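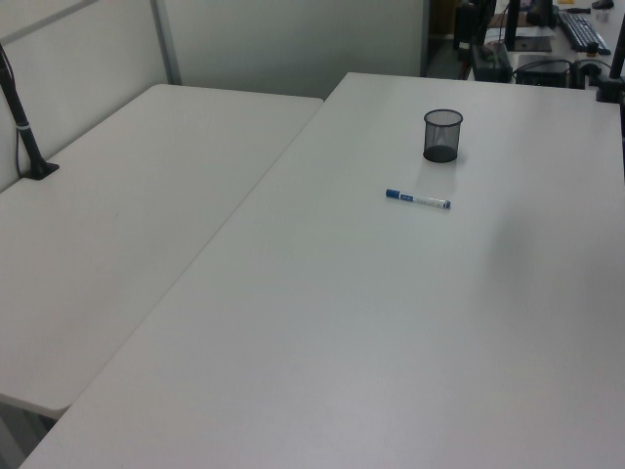
Boltonville shared office – notes from the May 2020 get-together

Suha Jaber asked me to take the minutes again, so apologies in advance for my spelling of everybody's names. Bilal Geagea ran the meeting. Priya and the two Clorncombe people were on the phone, and the line dropped twice during item 2.

1. Last time's notes
Fine as they were, except I had written that Semaan were bringing the keys in. They were picking them up. Fixed now.

2. The white tables
This took up most of the hour! Bilal would like the two tables pulled apart so there's a walkway between them. Suha wants them kept together, and so do I, because I like being able to spread big sheets of paper right over the join. The Clorncombe people said they didn't mind as long as they could still get to the computer desk without squeezing past anybody. We went back and forth and ended up leaving the tables where they are until August. Bilal asked me to put down that he still thinks he's right, so there it is.

The pole clamped to the left-hand table stays put too. Please don't hang coats or bags on it.

3. Smudges
The left-hand table needs a proper wipe. Suha has a spray from Curero that she swears by (I had a go at my own desk with it and it's very good, smells a bit like oranges) and she'll leave a bottle under the sink. Whoever uses the table last wipes it. No rota, we tried that.

4. Pens and markers
We agreed to keep the black mesh cup on the big table and use it for the shared pens and markers. Markers go back in the cup with the cap on – please, please the cap. I offered to pick up a new set and Bilal okayed it, blue and black only, nothing scented. Priya asked whether pencils count. They do.

5. Money
Semaan's quote for repainting the light gray partition came in at $435. Bilal had a second one for $403, same paint but we'd have to move the desks ourselves. Almost everyone preferred the cheaper one and then went a bit quiet about the lifting. Suha will ask if that price still holds in August, and we'll decide then.

6. Anything else
The Clorncombe people would like a second phone charger by the computer desk. I have a spare at home and will bring it in.

To do
Suha – spray, and call about the painting
Me – markers, phone charger
Bilal – measure the walkway he wants, so we can argue about it with numbers

We wrapped up at 5.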